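The Saturday Box Folders of Clalville

By Zuleica Portela

If you walk up the back stairs of the shared workshop in Clalville on a Saturday morning, past the lathe and the kettle and a noticeboard that hasn't been tidied in years, you come to a bright room with trees outside the window, and in it a pair of robot arms called Narunus. I had promised my editor an hour there. I stayed until they wanted to lock up, and I'd have stayed longer if my train had let me!

The group has spent 414 evenings on Narunus (one of them keeps a diary, bless her) and 2,170 pounds, most of it on second-hand joints and the rest, I was told rather sheepishly, on cable. What they want from it sounds like nothing at all. They want two arms to open and close a small cardboard box, one holding it steady while the other sees to the flaps, as you or I would do at the kitchen table without putting down our toast.

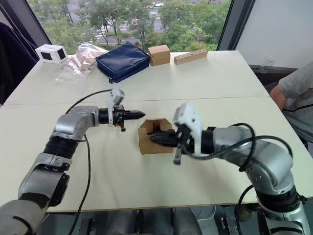 Can you build something like this without an engineering background?
Most people in the group did. Start with one small arm and one easy job, such as picking up a sponge, and expect to spend longer on the wiring and the software than on the arm itself. A shared workshop helps a great deal, as somebody there will usually own the tool you need and be glad to show you how to use it.

Cardboard, I learned, is a dreadful thing to ask a machine to handle. A wooden block stays the shape it was when you left it, but a carton gives a little every time it's touched, and a flap that has been bent 57 times doesn't spring back the way it did on the first go. The group used to throw boxes out as soon as they went soft. Now they keep the tired ones on purpose and practise with those too, having found that an arm brought up on crisp new cartons goes quite to pieces when it meets an old one.

Then there is the matter of the fingers. Long pointed ones are lovely for getting under an edge, and broad ones with a bit of grip to them are better for steadying the sides, and there was a very long discussion over tea (two pots of it) about whether both hands ought to have the same. They have settled on different ones for the time being, though I wouldn't call the argument finished.

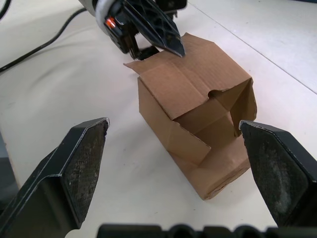
The other thing they argue over is speed. Zernania, the club they swap notes with, runs its arms at a fair lick and has the videos to show for it, while the Clalville lot keep theirs at 60 per cent and say they sleep better. A newer control program, which they've named Văn, ought to let them go faster once it has been tried properly, and they're hoping to have it going for the open day in October. I've put my name down, and I've been asked to bring boxes.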